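The Return of the Coat Rack
Small homes and short leases have brought an old piece of furniture back to the top of the stairs

By the middle of November, most homes in the colder states have a chair that no one can sit in. It has three coats on it, a scarf, a bag, and somewhere at the bottom a sweater that was needed last week. The builders of a lot of recent apartments and townhouses left out the hall closet, and the coats have to go somewhere.
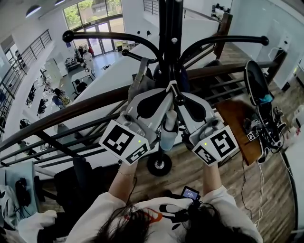
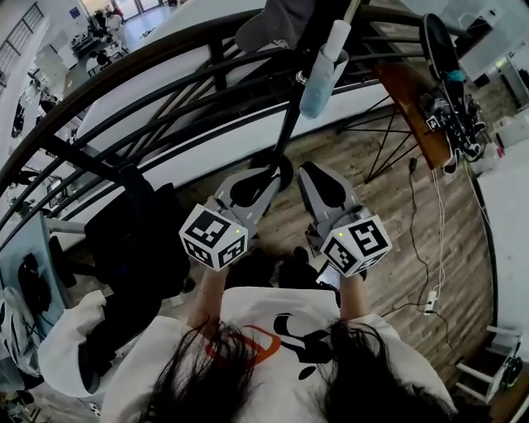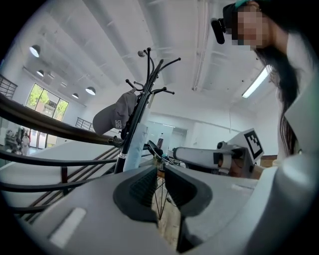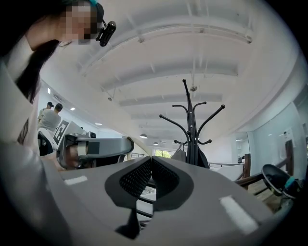
The hall closet was standard in the American house for most of the postwar period. It sat beside the front door, took up a few square feet, and held the family's coats and the vacuum cleaner. When floor plans opened up, it was one of the first things to go. A closet needs walls, and walls were what buyers were asking to have removed.

Markley, a mid-size furniture retailer with stores in 36 cities, stopped carrying freestanding coat racks twelve years ago. It brought them back with two models and now lists nine. The company says they sell best to renters and to people in split-level homes, where the front door opens onto a stair and there is no real entry at all. In those houses the coats travel up with their owners and end up on the landing.

A landing is not a bad place for a rack. It is usually out of the main path, it has a wall or a railing to back up to, and it is close to the bedrooms. It does have limits. The rack should stand well clear of the top step, and it shouldn't narrow the way through for someone carrying laundry or a child. In a house with a mezzanine, keep it away from an open railing as well. A loaded rack that tips there can go a long way down.

Tipping is the main complaint about racks of every price. The trouble is simple: the weight is all at the top, and it goes on unevenly. One wet wool coat on one side can be enough. Wilex, which tests household goods for a group of regional retailers, loads each rack on one side only and then pulls a sleeve. Of the models it tried last year, the ones that stayed up had either a heavy base or long feet. The light ones with short feet fell over, including a few that were not cheap.

Prices run wide. A plain metal rack in a flat box can be had for the cost of a dinner out. At the other end, Echeverri, a small workshop in New Mexico, makes one in steam-bent ash for $289 and has a waiting list of two months. The Samutora rack, which is sold mostly online, comes apart into pieces short enough to fit in a suitcase and costs a little over half that. It wobbled when we built it, and stopped once the center pole was tightened again after a day of use. Most screw-together poles need the same attention. Check them at the start of each season, before the heavy coats come out.

Wall hooks are still the better answer for many people. They take no floor space and they can't fall over. But a row of hooks has to go into studs or good anchors, and plenty of leases forbid it or charge for the repair. One building manager in Minneapolis told us her standard deduction for a pulled-out hook rail is $300, more than most racks cost new.

How much to hang is a separate question. A rack with eight hooks looks as if it will hold eight coats. Four is closer to the truth in winter, with room left for hats and a bag or two. Put the heaviest coats on opposite sides, and move anything that hasn't been worn in 2 weeks back to a bedroom closet. Umbrellas need their own stand, as the ring at the bottom of many racks has no tray and lets the water run onto the floor.

Children's coats do better on something low. Several makers now sell a second set of hooks that clamps to the pole at waist height, and they fit most round poles, old or new. Take the old rack's pole to the store if you can, or at least measure it across before you order.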